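Jersey folding, teleop, notebook entry
May, start 9:40 a.m.

Picking up where Kendra Chan's page leaves off. The Zemura people want us to reach 1,000 demonstrations of the basketball jersey before we train anything new. I said at the planning call that I don't believe the number, and I still don't. Putting that in writing so I can be held to it later.

What the last policy did, for anyone who missed it: it learned to put the fingers near the cloth and close them. Then it lifted, whatever it had. If that happened to be a shoulder, the next part looked clever. If it was a fistful from the middle, it carried on just as confidently and made a blue lump. Ashraf Abou Zeid's report calls this "partial success." I would call it a policy that doesn't know what a shoulder is.

Leader arms on the left bench, followers on the usual stand. Warmed up, homed, homed again on the right because joint 4 came up short. Grip force left at the Vulwood settings, which I think are too strong for knit fabric, but changing them now would split the dataset.

The instruction sheet says "start from a random crumple." Fine, but everyone who resets the cloth has a style. Réjean drops it from chest height and it lands in a pile. Kendra sort of tosses it and it lands half open with the print up. Mine end up somewhere between, and I know I was nudging the neckline to where I could find it.
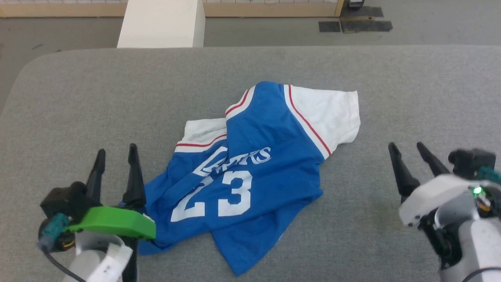
I don't think there's anything random about that, and I doubt the network will think so either. If the neckline trim is nearly always on show at the start, the model will lean on it, and then the first time somebody leaves the thing face down we'll all be surprised. Proposal: the person who resets isn't the person who drives, and the driver looks away until the cloth is down. Réjean Vachon says this doubles the staffing. It does.

Session ran until lunch. 49 demonstrations saved. I'd throw out a fair share of them if it were up to me, mostly the ones where I regrasped so often that the fold at the end has little to do with anything I did on purpose. The longest kept one is 114 seconds. A person does the same fold while talking about something else.

Notes on driving, in no order:

The spread phase is the hard part. Folding is easy once the body is flat. Most of my time goes into getting it flat, and most of what I do there I couldn't explain. I pull, look, let go, pull somewhere else. When Kendra asked me why I'd gone for the hem instead of the armhole I made something up.

Holding with one arm and pulling with the other works better than pulling with both. With both I overshoot and drag the whole garment across the surface. There's no force feedback on the leaders, so I only find out I'm pulling too hard when the wrinkles go straight.
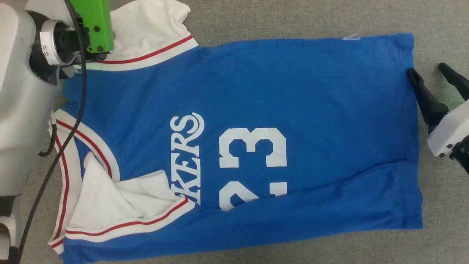

Lag

Measured nothing, complained plenty. It feels worse on the right. Audrey-Anne Chisholm thinks I'm imagining it and that it's my own hand. Possible. She'll swap the leader cables left for right and not tell me which day she did it, and I'll write down what I feel before looking. If I can't tell, I'll stop bringing it up.

Wrist views

Played back a handful of the morning's recordings with only the wrist streams on, head camera hidden, and tried to say what I would do next. Could not, for long stretches. Once the fingers are closed on a bunch of cloth, the view is cloth. Blue on one side, white on the other, and a bit of red stripe that could belong to the neck or an armhole or something else. I knew what I was holding at the time because I'd watched the head view on the way in. The recording has that too, of course, but the policy we're running takes a very short history, so by the time it's holding the bunch it has forgotten the approach.

So when people say the wrist cameras are "what makes it work," I'd like to see the run without them. There was such a run on the Ditivberg towels. A towel has four corners and no sleeves, and I don't see how it settles anything for us.
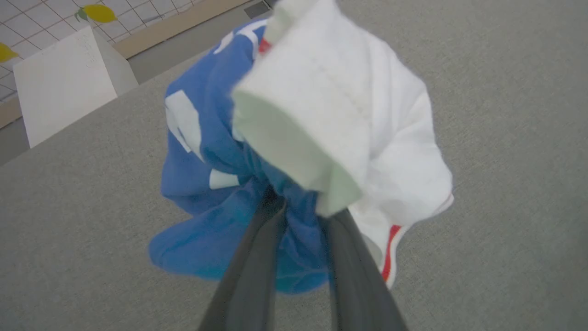

Mélanie Turcotte disagrees, and asked me to put it in the book: the wrist streams matter during the last few centimeters before contact, when the head view is blocked by the gripper itself, and judging them by what they show after the grasp is judging them at their worst moment. She also says a human trying to drive from one stream is a poor test, because people are bad at it for reasons that have nothing to do with the model. She would rather lengthen the history and leave the cameras alone.

I accept the first half. The second half I'd want to see. Lengthening the history was tried on the bag task and the arms just got slower at making the same mistakes.

Approach phase, then, per Mélanie. Went back through with her sitting next to me, stopping each recording just before the fingers reach the fabric. It is a better view at that point, I'll give her that. Trim is readable, edges are readable, you can tell one layer from two if it hasn't slid under something.

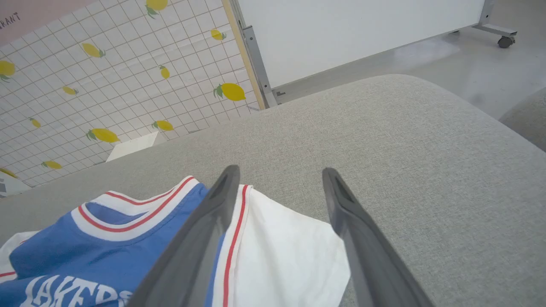

The background bothers me more. From the wrist, the room swings through the picture every time the arm tilts, and all our demonstrations have the same lemons on the same tile. Bouchard has bare walls. If we ship a policy there and it falls over, I don't want to spend a week arguing about cloth. Kendra offered to hang a sheet over the tiles for part of the sessions. Cheap, let's do it, but mark it in the metadata this time.

Stopped at 5 p.m., arms parked, brakes on. The right gripper pads are getting shiny and ought to be replaced before the next long session.

To do
Blind reset, one week trial (me, Réjean)
Cable swap, secret (Audrey-Anne)
Train on today's set plus Kendra's, wrist streams on and off, same seed (Ashraf)
Sheet over tiles, metadata flag (Kendra)
Decide who tells Zemura that we'd like to look at results well before 1,000. I'll do it if I have to — but it would come better from Ashraf, they think I'm negative.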